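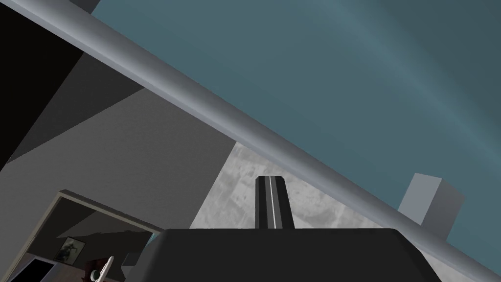

Simulierte Greiferansicht: schräg davor eine lange graue Stange, dahinter eine blaugrüne Fläche.

Ein Lob dem Fehlversuch

Ich liebe Fehlerprotokolle! Andere sammeln Schallplatten, ich lese abends, woran ein simulierter Roboter gescheitert ist. Das Team von Plisov hat im August seine Testreihe offengelegt, 894 Durchläufe mit zwei Armen in einer gerenderten Wohnung, und 177 davon endeten mit dem Vermerk »Kontakt verloren«. So viel Offenheit wünsche ich mir von der ganzen Branche.

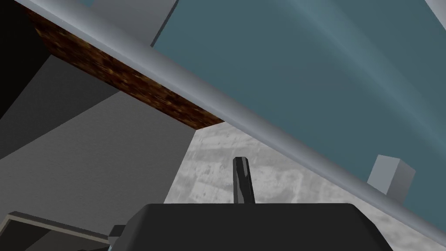 Besonders angetan haben es mir die 59 Läufe, in denen das System Erfolg meldete, obwohl der Greifer gar nichts hielt. Ein klassischer Abbruch ist harmlos, der Arm bleibt stehen und jemand schaut nach. Eine falsche Erfolgsmeldung dagegen wandert weiter in den nächsten Schritt, und der Arm zieht mit voller Überzeugung an der Luft (oder an etwas, das neben dem Ziel steht). In einer echten Küche möchte ich da nicht danebenstehen.
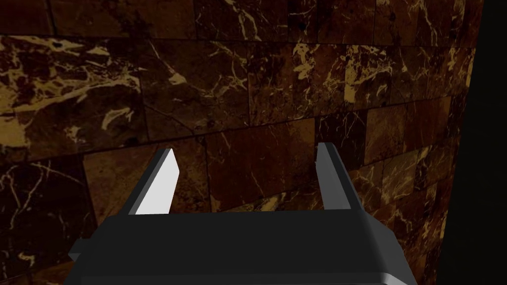

Was daraus folgen sollte

Prikosell, die Steuersoftware der Testreihe, prüfte bisher nur die Fingerstellung. Seit Version 126 muss auch die Kraftmessung zustimmen, sonst wird angehalten. Das kostet Tempo, und ich finde es großartig! Bei Tarar hält man solche Sperren für übervorsichtig, weil in der Simulation ja niemand zu Schaden komme.
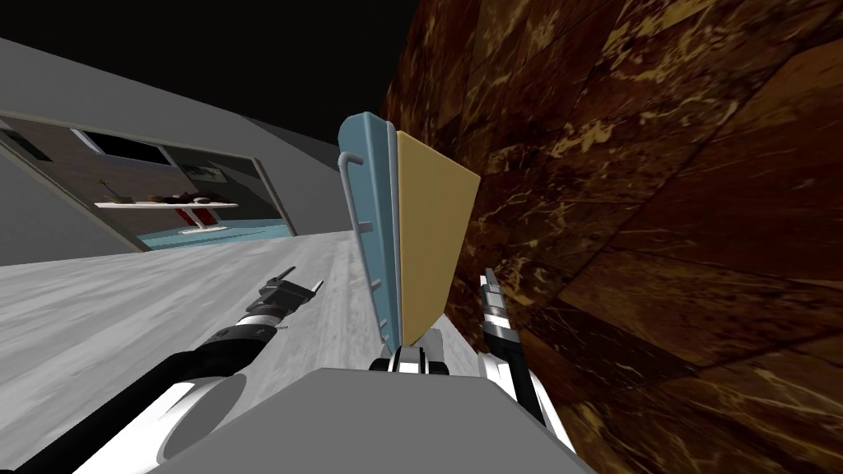 Genau deshalb gehört der Fehler aber dorthin. Zwei Arme auf engem Raum, eine Wand daneben, ein langer Griff: Wer hier lernt, rechtzeitig loszulassen, bringt das später mit in die Werkstatt. Ich würde sogar weiter gehen und jede falsche Erfolgsmeldung veröffentlichen lassen, samt Kamerabildern beider Arme. Plisov will die nächste Testreihe wieder offenlegen, und ich habe mir den Abend schon freigehalten.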